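# Plastic tumbler

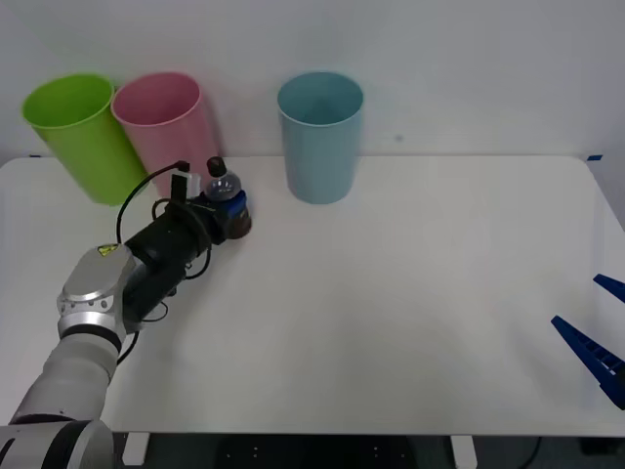 *Three plastic tumblers in green, pink and light blue, with a small labelled bottle.*

A **plastic tumbler** is a drinking cup without a handle or stem, moulded in one piece and usually a little wider at the rim than at the base. It is sold in sets of mixed colours for homes, schools, caravans and picnics. Most of what is written about it comes from sellers, and several of the claims repeated in shops and household guides have little behind them.

## Shape

The tall, nearly cylindrical form is the commonest. The slight taper lets a moulded cup come away from its tool, and it also lets cups nest. Household guides tend to present nesting as a feature thought up for small kitchens. Glenys Tapley, in her notes on everyday tableware, doubts this and treats it as a side effect of manufacture that was later given a selling point.

Tall cups on narrow bases tip more easily than squat ones. The description "non-tip", found in some catalogues, has no agreed meaning.

## Colour

In the plainest kind the colour runs right through the wall, so the inside matches the outside. Lime green, pastel pink and light blue are typical of mixed sets. The usual explanation is that each member of a household keeps to one colour and fewer cups get washed. A small survey by Maja Sowa, carried out one August among 20 households in Faltcombe, found only four where the habit had lasted longer than a few weeks. Sowa did not say how the households were chosen, and the result should be read with that in mind.

Claims that a cup's colour alters the taste of water or cordial are often repeated. The effect, where it is reported at all, is small, and it is hard to separate from the drinker's expectations.

## Capacity

Stated capacity is normally measured to the brim, a level at which few people would carry a drink. Domingo Leiva compared five tumblers from the Ririne and Groen ranges and judged that a comfortable fill fell well short of the printed figure in each case. Neither range carries a fill line.

## Durability

Plastic tumblers are commonly called unbreakable. They resist a drop better than glass, but they do crack, most often at the rim, and the surface dulls with scouring. The importer Surnalholm once advertised a life of 50 years for its picnic cups – a figure for which no test has been traced. Zdenka Vidmar calls it "a number somebody liked the look of".

Dishwasher advice varies with the type of plastic, and the marking on the base is a better guide than the packaging. Staining from tea and tomato is usually permanent, despite the many home remedies on offer. Bicarbonate of soda lightens some marks. Lemon juice and a day in the sun has its supporters, though the sun may be fading the cup as well as the stain.

## Origin of the name

"Tumbler" is older than plastic. The popular story holds that early tumblers had rounded bases and could not be set down until empty. Nélida Arancibia accepts the rounded base but considers the drinking rule a later embellishment. The modern flat-bottomed cup has kept the name and none of the behaviour it is said to describe.

## See also

- Beaker
- Picnic ware
- Stacking cup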